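# Sikora Height-Adjustable Desk: Equipment Review

Prepared for the Runville Adult Learning Service by Lefteris Antoniadis, Premises and Equipment.

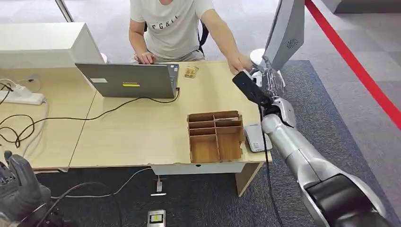 ## Purpose of the review

The Service is replacing the fixed desks in its Runville staff office and was asked to consider three suppliers. Desks from Istitz and Plornov were covered in earlier reviews. The present review concerns the Sikora sit-stand desk, which was used daily by office staff from November until the end of the winter term.

## Delivery and assembly

The desk was supplied in two cartons. The instructions are printed clearly and the bolts are bagged by stage, although the bag for the crossbar was labelled with the wrong letter. Two members of staff completed the assembly in 84 minutes. The top is heavy and should not be turned over by one person.

The cable tray is an optional extra and was ordered with the desk. Staff who leave a charger plugged in all day would benefit from it, and the Service recommends that it be added to any future order.

## Daily use

The height control is a plain pair of buttons on the right-hand side. It holds four settings, but these are easily overwritten: a long press saves the current height without any warning, and several users lost their preferred position in this way. The Plornov model asks for a second press and is better in this respect.

Movement is smooth and quiet enough for a shared office. At its tallest setting the desk sways a little when a person types firmly. The sway was not noticed when seated. Staff who stand for most of the day may find it tiresome, and one user returned to a fixed desk for that reason.

The surface wipes clean with a damp cloth. A mug ring left over a weekend came off with ordinary washing-up liquid. The front edge is rounded and comfortable for the forearms, which could not be said of the Istitz desk.

## Cost and support

The quoted price for 8 desks was £1384 before delivery, a further £50. Sikora answered a query about spare feet by the next morning, and the parts were sent without charge. The guarantee covers the motor and the legs but excludes the top.

## Recommendation

The Sikora desk is suitable for general office work and is recommended for staff who sit for the greater part of the day. It is not recommended for the reception area, where the counter is used standing. Managers wishing to place an order should state whether the cable tray is required, as it cannot be fitted once the crossbar is in place.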